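Food Lab Handout 6: Syrups, Coloring and Measuring by Syringe
Instructor: Rhonda Chisholm

Read this before you come to the bench. The session covers how to portion a colored liquid in small amounts and how to keep track of what went where. We start at 41 ml per portion and work down.

Each group works from one measuring cup and one smaller cup. Keep the measuring cup by its handle side so you can pick it up without reaching over the other cup. Lay the syringe flat on the table between draws. Granular ingredients and candies belong on the back table, away from the liquid.
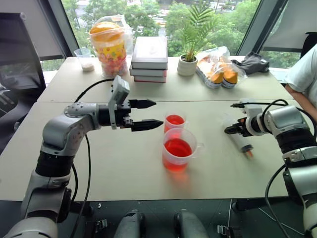 Fig. 1. Red liquid in two cups, with the syringe on the tabletop.

Drawing up. Push the plunger all the way in, put the tip under the surface, and pull back slowly. If you see a large bubble, push the liquid out and draw again. Read the scale at eye level. Write the number down before you empty the syringe.

Handling. Hold the barrel low and keep it upright. The flange is the wide, thin rim that sticks out around the tube. Your fingers go under it when you press the plunger. Wipe the outside of the barrel before moving to a new cup, or red drops will end up on the table and in your totals.
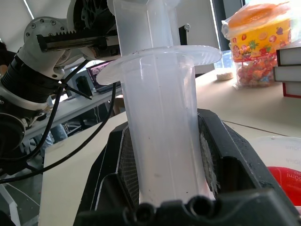 Brijesh Mishra asked whether the last drop left in the tip should be counted. It should not. The scale already allows for it, so do not chase it with a puff of air.

For your write-up: list each portion, add them, and compare the sum with the 175 ml you started with. Explain any difference over 6 ml. Rinse the syringe and both cups at the sink.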